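Zondik Save Notes

A small pile of notes on how saved games work in Zondik, the old Monport puzzle platformer, plus the table I built while poking at them.

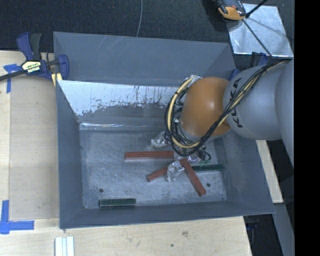 I started this in December when my own save went funny after level nine and I lost a whole weekend of coins (still cross about it!). So I began copying my save file after every level and comparing them, and it sort of grew from there.

What you get

saves.csv has 2,256 rows, one for each save I looked at. The columns are level, lives, coins, difficulty and checksum. Difficulty goes from 1 to 5, and you can have up to 9 lives, though the game only draws the first few on screen.

notes.txt is my scribbles. Sorry about the spelling.

Where the saves came from

Mostly me, playing far too much. Princess Dagdag sent me all of hers from the Kinen port, and those are marked "K" in the last column. The Kinen ones store coins backwards, so flip them before you compare anything!

Known problems

There are 3 rows with no checksum. I've left them in, so skip them if your script falls over. Hard mode is a bit thin too, as I'm rubbish at it.

Using it

Do what you like with it, just mention Seidel (that's me on the forums) if you post it anywhere. Spotted a mistake? Send me the save and the level you were on and I'll have a look.

Last updated Apr 21, 2022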